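Boards > Home & Shop > Machines and Gadgets > Can they do chores yet?

New posts Unread Members Search Rules Log in

Can a machine do the laundry yet? (or sweep the shop, I'm not picky)

folke_d
10 Jul 2018
Brother in law told me over dinner that in 2 years we'll all have a robot doing the wash. He sells insurance so what does he know. But I run a small upholstery shop and do laundry for five at home, and between the two I would pay real money for something that picks up cloth and puts it where it goes. Is anybody even close? Not the vacuum pucks, I have one, it eats fringe.

tyra_lundgren
No. Next question.

OK longer answer. Cloth is the worst thing you can hand a machine. A bolt is a bolt every time. A shirt is a different shape every time you drop it. At Skesto we had an arm stacking trays all day long, never a complaint. Somebody put a shop rag in a tray once and the whole line stopped.

ylva.e
Disagree with Tyra, a bit. Depends what you call doing the laundry. I split it up like this — get it out of the bag, get it in the drum, soap, get it out again, fold. Folding is miles off, sure. But bag to drum?? Two arms ought to manage that now if nobody minds slow.
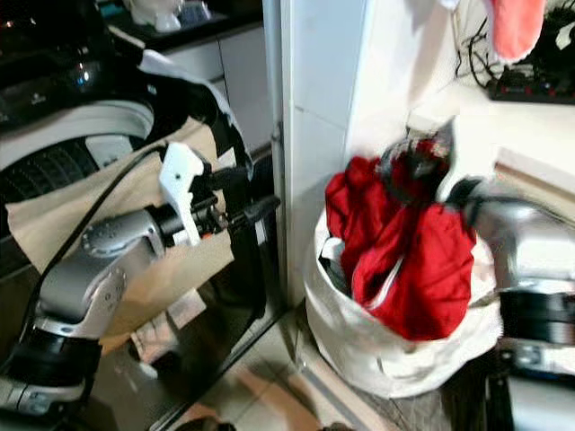 The grab is what I'd watch. Everybody looks at whether it gets to the washer and that's the easy bit, the washer doesn't move. The bag does. It's soft, it slumps, and whatever's in there is knotted up with whatever else is in there. With that red thing the gripper has a tuft of it right at the top, which is how I'd start too, pinch whatever sticks up and pull. Then you find out if you've got one item or six. I can tell by the weight. Can it? No idea, but thats the question I'd ask before I asked about speed.

orysia_s
Pinch and pull is how you rip a seam lol. I did 240 pieces a shift at a hotel laundry in Somau and you learn to go in with the whole hand, from under. Two fingers is never going to be a hand.

ylva.e
240 a shift of hotel sheets, yes. I'm talking four shirts and a towel.

orysia_s
Then do it yourself, it takes a minute.

ylva.e
My mother can't bend down that far any more. A minute for you isn't a minute for her. I don't care if it needs half the afternoon, she's got the afternoon.

orysia_s
ok fair. hadn't thought of that

folke_d
This is what I'm after for the shop too, nights. Offcuts on the floor, into a bin, I don't care if it takes till morning. Tyra what did the Skesto arm cost?

tyra_lundgren
Wasn't my budget. More than your van. And then the guarding, and the guy who comes when it faults, and he is never nearby.

And Ylva, who opens the washer door? Who pulls the sock out of the rubber ring? Who sees the pen in the pocket? You've described one fifth of a chore and called it done.

ylva.e
Didn't say done!! I said bag to drum. Door's open in this one anyway.

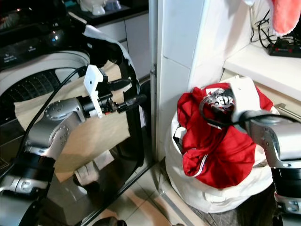

One arm at the washer, one in the bag.

tyra_lundgren
And a tan cloth hanging half out of the opening. That's my point. Going in, coming out, who knows, but shut the door on that and you have water on the floor.

ylva.e
I've hung half a sheet out of a washer plenty of times. You poke it in. So it needs to learn to poke.

idunf
Jumping in from the woodworking side. We bought a Huvside sweeper for the shop in December, was supposed to handle chips and dust between benches. It does the middle of the floor. Corners, no. Under the lathe, no. Cords it wraps up and then sits there beeping. I still sweep, just less. Was it worth 400 a month on the lease? My partner says yes, I say no, and we've stopped talking about it.

One thing I did notice is we tidy more. You can't leave stuff lying around or it chokes. So maybe thats the real cleaner, us.

folke_d
400 a month is a kid with a broom after school

idunf
Had a kid. Kid quit.

orysia_s
The folding though. There was a folder machine at the hotel, flat stuff only, you still feed it by hand, two women one each end. 200 pillowcases and then a jam. Anyone who says robots fold should come show me a fitted sheet.

ylva.e
I can't fold a fitted sheet

orysia_s
Well nobodys asking you to cost more than a van

tyra_lundgren
Prediction so someone can dig this up and laugh at me. Shops get it before homes. Same bin, same spot, same light. In a house the bag is by the wall one day and on the stairs the next.

folke_d
You haven't seen my shop. But ok. Putting the money in a second cutting table for now. If anybody gets quotes on an arm post them, I'm still curious, esp. one thats ok with foam scraps. Sæther had a used one listed last spring but it was gone when I called.

ylva.e
Post the foam thing in its own thread, I want to read that one. Foam's easier than cloth I would think? It springs back.

idunf
Sticks to everything though. static

Related threads
Huvside sweeper — cord problem, any fix?
Washers a person can load without bending
Used equipment from Sæther, anyone bought?
Dust collection in a small shop
Fitted sheets, I give up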